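4.2 Changes in the Operator Role at the Tindorgate Site

The Tuscombe insertion cell was introduced at Tindorgate in September, after a trial period at the Murton plant. Before its arrival, kitting and fit checks were done by hand at four benches, and operators rotated between them every 40 minutes. The cell took over the insertion step at two of these benches. Operators kept responsibility for loading parts, reviewing rejected pieces and setting up the task board used to check the arms at the start of each shift.

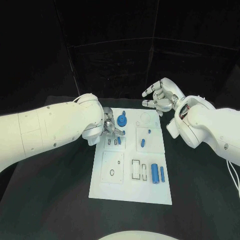 Figure 3. Two-arm cell at the task board, with blue test parts and outlined slots and holes.

The start-of-shift check became the main point of contact between staff and the equipment. In the shift logs we reviewed (533 entries), operators recorded the part shape involved whenever an insertion was stopped, a detail that the earlier paper forms did not request. Several of the nine operators interviewed described this as closer to inspection work than to assembly. They reported less strain in the hands and wrists, but also longer periods of watching and waiting, which some found more tiring than the former rotation.

Job grades were not revised during the study. At Huanca, where a similar cell was installed, setup duties were assigned to a separate technician grade, and bench operators had little part in the daily check. We return to this difference in Section 5.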